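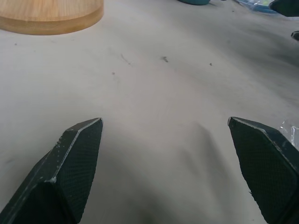
Getting Our Cloth Samples

Our project looked at how well natural dyes hold their colour in cotton, and we loved every messy minute of it! Thảo Kim and I picked eucalyptus leaves and brown onion skins, as both are easy to come by in Flirkinwood. We simmered each dye bath for 2 hours with 200 g of plant matter, then left the cotton in overnight.

Results

Onion skin gave a gorgeous burnt orange – way brighter than we'd hoped. Eucalyptus came out a soft tan with grey patches where the cloth had bunched up. After six washes the orange had faded a bit, mostly along the hems, but the tan had hardly changed colour at all.

Next Time

We'd love to try wool, and an alum mordant on half the pieces. Thảo Kim also wants to have a go at beetroot.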